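Flellotora Robotics Forum > Student Projects > Table setting project, grasp failures

stadar_lab
Posted May 19, 2021

Our class team is building the table setting entry for the Panitow student challenge in September. The arm has to take a plate, a spoon and a pair of chopsticks out of three bins and lay them on a tray. We train from teleoperated demos, one item per demo. We have 2,976 good ones after throwing out the bad ones, and the rules cap the training set at 3,000.

Plates are fine. Chopsticks are hit or miss. Spoons are the problem. In the last test session the arm got a clean spoon grasp on the first try in 38 percent of runs. It closes on two handles, or it closes on nothing and carries on as if it had one.

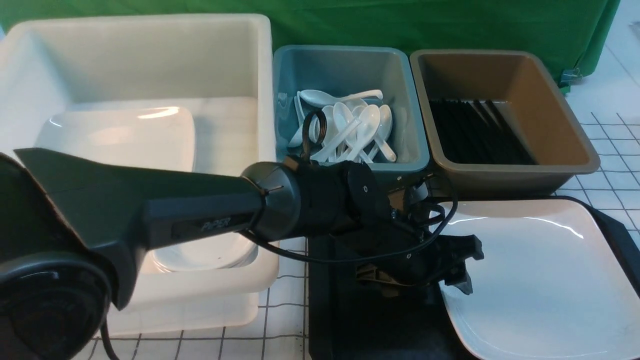 The spoons go back in the bin in a heap after every run and we shake it a little so the order is never the same. The chopsticks all lie more or less the same way, and I suspect that is why they do better. Two of us want to line the spoons up too. The other two say that is cheating. What would you do?

negi_bot
Reply #1

Line them up. Read the rules again, section on setup. Teams place their own items and there is nothing in there about piles. We did a cutlery task last year and sorted handles took us one afternoon.

gridpaper
Reply #2

I disagree with that. If the point of the class is to learn something, a sorted bin teaches you how to play back a motion. Keep the pile and fix the data. How many of the 2,976 are spoons?

stadar_lab
Reply #3

Less than a third. We did the plates first and kept going because they went quickly.

gridpaper
Reply #4

Then that's your answer. Drop a big part of the plate demos and record spoons in their place. The cap is on the total, so nothing stops you from swapping.

torque_wrench2
Reply #5

Before you record anything, look at your cables. That coiled one is resting right on the spoons. If it drags across the bin on the way down, it moves the pile after the camera has seen it, and more demos won't help much. Tie it back along the forearm and leave enough slack for the wrist to turn.

negi_bot
Reply #6

Agree on the cable. Still think you should sort the spoons. The judges score placed items, and they don't score how messy the bin was.

gridpaper
Reply #7

Depends on the judge – ours asked about it for ten minutes.

stadar_lab
Reply #8

OK. We will tie the cable back first and rerun the same test with the old model, so we know what that change does by itself. After that we swap out plate demos. I'd like to keep the pile for now, and if we are still stuck in the summer we can vote on sorting.

One more question. Does the cap count demos or files? We split each one when we save it, so we have roughly 4,000 files on disk.

torque_wrench2
Reply #9

Demos. Put the count in your readme so they don't have to ask.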